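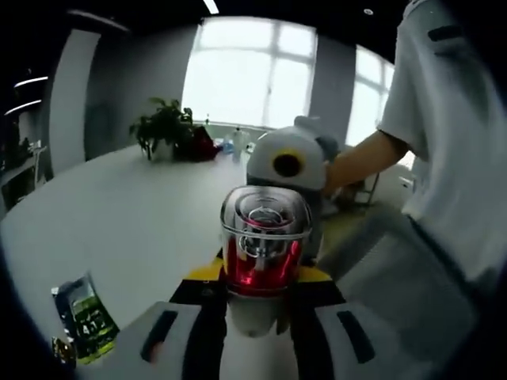

purlgate14 wrote:
I would rip back to the underarm and go down a needle size. The Eltmont pullover grows in length once it is blocked, and if your swatch already came out loose it will only get worse.

cablefoot
Sep 15, 2022
I did block the swatch. It was fine. The gauge only went off after I joined in the round. I'm using Plorby worsted, the 1000 yard cone, and I'm 8 inches past the underarm, so I'd like to avoid ripping if I can.

moss_and_rib
Flat swatch or in the round? My purl rows are tighter than my knit rows, so a flat swatch always lies to me.

cablefoot
Flat.

moss_and_rib
There's your answer then. The pattern does say to swatch in the round, page 2, under the needle list.

purlgate14
Coned yarn is also oiled sometimes. It plumps up after a wash. I used Plorby on a Flulden vest and it came in by half a stitch to the inch. So maybe wash what you have on a spare cord before you decide.

harborwool
I don't agree with going down a needle. The cables on Eltmont are already dense and on smaller needles the yoke gets stiff. Knit the next size down and keep your gauge. The chart repeat is 14 stitches, so dropping one repeat from front and back is easy to work out.

purlgate14
Easy before the cast on. She's past the underarm.

harborwool
True, I missed that. Then wash it on the cord like you said.

cablefoot
OK, moving it to a cord tonight. Does anyone know if the sleeves are picked up or knit separately? The photo of the underarm is dark.

moss_and_rib
Picked up. Same as Valdebenito, if you've made that one.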